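Candidatura à residência universitária: a carta de motivação conta muito?

Perguntado por Shiela Mercado

Fui aceite na Faculdade Meinecke (viva!!) e agora estou a tratar do alojamento. São 300 vagas para 3,185 candidatos, diz o portal, e pedem uma carta de motivação. Alguém sabe se a leem mesmo? E posso candidatar-me à Bokeck e à Allness ao mesmo tempo?

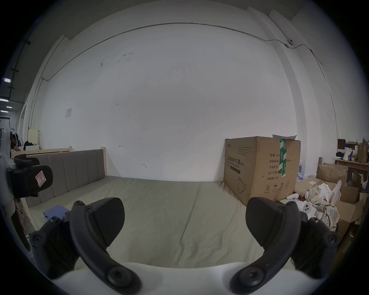
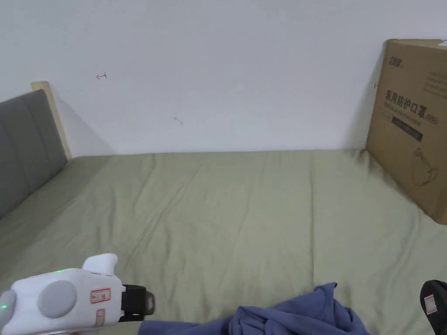
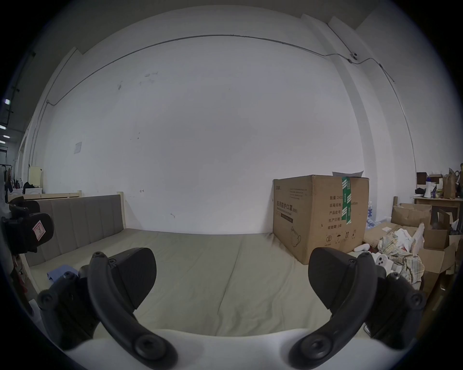

A cama, num quarto com cabeceira cinzenta

2 respostas

Edeltraud Steinbach
Parabéns, vais adorar! Leem, sim – no meu ano chamaram-me para uma conversa e perguntaram-me por coisas que eu tinha escrito. Fala do curso, da distância a casa e do que gostas de fazer. Uma página chega. Podes pôr as duas residências no mesmo formulário, por ordem de preferência. O prazo costuma fechar em março e depois tens 14 dias para entregar o comprovativo de rendimentos. Guarda o recibo dos 30 euros da inscrição, a mim pediram-mo duas vezes.

drollex
eu não escrevi quase nada na carta e entrei na Allness, mas fiquei em lista de espera até setembro. a cozinha do segundo piso é a melhor!! boa sorte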